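Learning to buy less fruit

When I moved from Jusholm to Prustberg, I had one bad habit that I did not know was a habit. I bought fruit for a family of five, and I live alone. In Jusholm my mother's kitchen was downstairs, so everything was eaten by somebody. In Prustberg the bananas became black and I felt guilty every evening.

In January I started to write down what I threw away. I used the back pages of an old notebook, nothing special. After 74 days I added up the prices and the sum was 942 crowns. For me this is a good pair of winter shoes, and I was walking in old ones.

So I changed some things. The first was the shop. The big supermarket near the station sells pears in bags of 2 kilos, and you can't open the bag. Now I go to Edis, the small grocery behind the tram stop, where I can take three pears and nobody looks at me strangely. It is more expensive by weight – the cherries were 295 a kilo in the first week, so I walked past them – but I pay less in total.

The second was the fridge. I used to wash everything on the same day I bought it, because I was raised like this. Berries don't like it. Now I wash only what I will eat in the next hour, and I put a paper towel in the box with the rest. My mother does not approve.

The third change was harder, and I still fail at it. I try not to shop when I am hungry or sad. After a long day at work a full bowl on the table looks to me like a home, and I think that was the real reason for all those bananas.

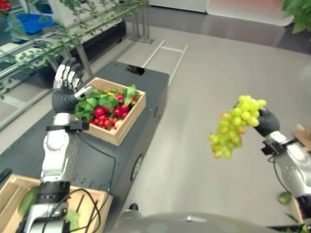

Written by Bhat
Home cook and author of this blog

Grapes are my weak point. A bunch always looks smaller in the shop than in my kitchen, and I forget every time that I can ask for half of it. When too many are left, I pull them from the stem and freeze them in a flat box. They are very good in the afternoon with plain yogurt, or just like candy while I read.

Old apples go into the oatmeal, grated with the skin on. For soft pears I have no good answer yet. I tried a cake two times and it was heavy in the middle – if you have a recipe that works in a small oven, please leave it in the comments.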